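Move-In FAQ – Corridors, Doors and Floors
Plorkasska Building, ground level
Updated 9/3/21 by Pacita Samonte, building desk

Quick answers. If yours isn't on here, email the desk.

When can we bring stuff in?
Any time the desk is open. Big loads – tell us the day before so the hall stays clear.

Which way do the big items go?
Through the double doors. Single doors are too tight for desks and cabinets. Open both leaves, don't force one. Tenants in Zutari side, same route.

How wide is the opening?
71 inches with both leaves back. Measure your stuff first, please. We had a bookcase in February that went back on the truck.

Can I prop the doors?
While you're carrying, yes. Rubber wedge from the desk. No bricks, no folded cardboard, no boxes of paper.

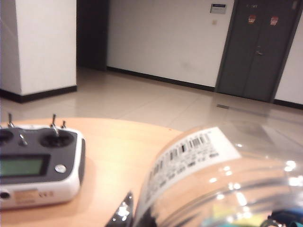
Gray double doors, tile floor and black baseboard, ground level.

Can I peel the stickers off the doors?
No. Leave the red ones where they are, same for the sign plates on the walls. Want your company name up? Ask us for a plate, takes a week or so.

Do I have to cover the floor?
For anything on wheels, yes. Tile is polished and it scratches. Hardboard sheets or clean blankets, taped to each other and not to the tile. Hand carry is fine with no cover.

What do you clean the tile with?
Plain water and a little Pikard floor soap. No wax, no bleach. Wax makes it slick and then we have to strip the whole hall.

I scuffed the wall. Now what?
Try a damp sponge first. Still there – tell us, we touch up the white paint ourselves. Please dont use your own paint, whites never match. Baseboards are black, same deal.

Can I leave boxes in the hall overnight?
No. Not in the side openings or behind the pillars either. Anything left gets moved to storage room 476 and you'll need to sign for it.

Is there a charge?
Touch up is free. Cracked tile is $73 each, fitted. Door repairs depend on the damge, we send you the quote first.

Who do I call about a door that won't latch?
Bravo Door Service looks after them but don't call them direct. Go through the desk, ext. 1032.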